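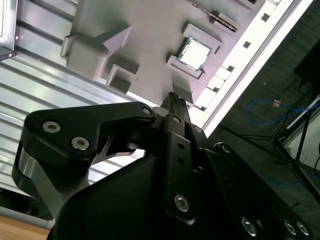 Gripper below the processor position of a grey mock-up board

Robot teaching by demonstration is the practice of showing a robot a task so that its movements can be recorded and later repeated or learned from. A person either moves the arm by hand or drives it from a distance with a control device. The method is used where a task would be slow to write out as a program, and it is common in work with small parts, such as the fitting and removal of computer processors.

Methods

In hand guiding, the joints of the arm are set to move freely and the operator takes hold of the arm itself. The operator feels the weight and the contact directly, but the hands may hide the work from any fixed camera.

In remote control, the operator works a second, matching arm or a hand-held controller, and the robot follows. The recording then contains only what the robot's own sensors could register. Operators generally need more practice with this method, as little of the contact force reaches the hand.

Processor handling

The Sengar task set, prepared at the Nundton workshop of Granuswood, consists of 702 recorded demonstrations of processor handling. Of these, 400 were made by remote control and the remainder by hand guiding. Training begins on a printed mock-up, on which the raised parts stand in for those of a working board. Operators move to a real motherboard after completing 70 demonstrations on the mock-up.
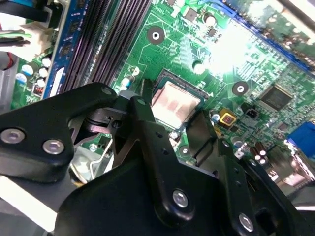
The change of board affects the choice of path. Memory slots, capacitors and connectors stand close to the socket on many motherboards and restrict the directions from which the fingers can approach. Glare from overhead lighting may also make edges harder to see through a wrist camera. Operators are therefore asked to pause above the processor before closing the fingers, and to keep the same pause in every recording.

Recording and review

Each recording holds the joint positions, the opening of the gripper and the camera images, all stored against a common clock. Sengar recordings are kept in the Rodumico format, which allows a demonstration to be divided into approach, grasp, lift and placement. Reviewers mark any unwanted contact with the board. In the first review, 19 recordings were set aside on account of timing faults between the camera and the arm.

Limitations

A learned movement tends to reflect the habits of the person who showed it, including hesitations and needless corrections. Results may also weaken when the board is turned or the lighting is altered, unless such changes were present in the demonstrations.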